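Learning to swim laps at forty-something

I swam my first full mile in April and I still bring it up with anyone who will stand still long enough.
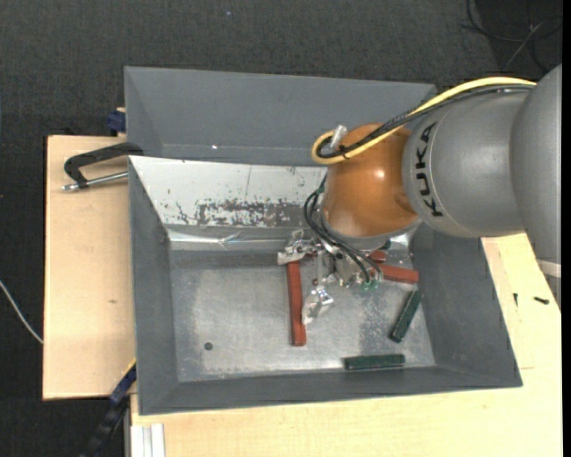 How long does it take to go from one wheezy length to a mile? For me it was 16 weeks, going three times a week, starting from a point where a single length of the pool left me hanging on the wall like laundry.

My pool is the old one in Tranley, behind the library, with the green tiles and the clock that runs fast. It's a 25-yard pool, so a mile is a lot of turning around. I used to think people who swam laps were born knowing how. Then my neighbor Nneka Adeyemi talked me into the adult class on the slow side of the pool (she'd done it the year before and would not shut up about it, and now I'm the same way!).

The first month was all breathing. I'd hold my breath with my face in the water, then try to get rid of the old air and grab new air in the same half second, and of course I'd choke. Our teacher, Iveta Kováčik, had us stand in the shallow end and hum into the water. Just hum! You can't hold your breath while you're humming. I felt ridiculous for ten minutes and then I swam a whole length without stopping, and I came up grinning so hard I swallowed some pool anyway.

After that I got greedy and wanted to go fast. Bad idea. I had to learn to swim at a pace that felt almost lazy – long arms, small kicks, one breath every third stroke when I could manage it and every second when I couldn't. The slower I went, the farther I got. By week 11 I could do half a mile with a couple of rests, and I'd started recognizing the regulars by their swim caps.

A few things I love about it, in no order at all. The sound when you put your head under and the whole noisy building goes away. The hot shower after. How hungry I am on swim nights – I have eaten an entire pan of baked pasta standing up in the kitchen and regretted nothing. And the sleep! I haven't slept like this since college.

Gear, since a couple of you asked in the comments: I have one plain black suit, one pair of goggles with the strap knotted where it snapped, and a silicone cap that pulls my hair less than the latex one did. I bought fins and used them twice. If your goggles leak, try loosening them before you tighten them. Mine were so tight I had rings around my eyes until lunchtime, and they still leaked.

I keep a little notebook in my swim bag and write down the lengths after every swim. Last night I added up the whole thing at the kitchen table and got 1,278. I made my husband check it.

Next up is flip turns. So far I've done one that went straight down and one that sent me into the next lane, where a very nice man pointed me back the right way. I'm going again tomorrow at six, and I've already packed the bag.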